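The shop in Kelness opened 11 years ago with a single cabinet of football stickers. Cards now take up the whole ground floor, and the owner says the older sets bring people through the door.

"New boxes sell fast and then go quiet," she says. "A complete set from the eighties might sit until December, but somebody always wants it."

She bought her largest collection from a house clearance in Moffat – up to 3,000 cards, mostly cricket, kept in shoe boxes. Sorting them took two months. "I did it in the evenings at home. There were 500 doubles of the same series. I'm still selling those."

Grading is a sore point. She sends very little away and thinks most buyers are better off with a decent sleeve and a dry cupboard.

"If you like the card, you want to be able to hold it," she says. "People pay for the case and forget what's in it."
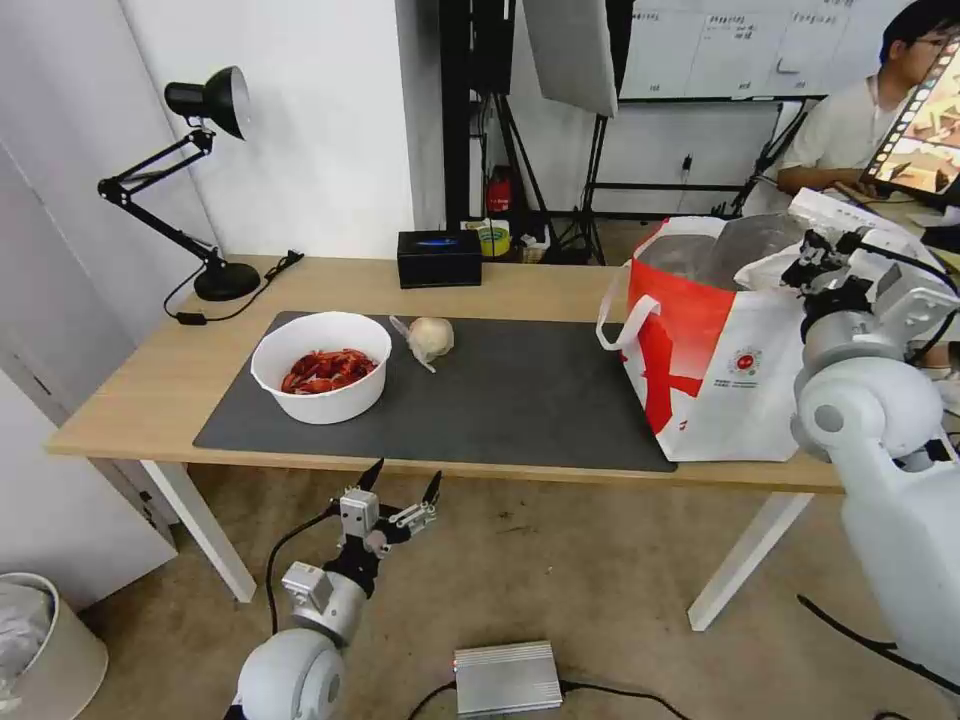

A regular from Stoltcombe disagreed, saying he would not buy anything costly without a grade, as he had twice been sold trimmed cards at fairs.

She accepts that fairs can be a risk, and still takes two tables at the Zammont one. "I let people bring a ruler," she says. The next fair is in December.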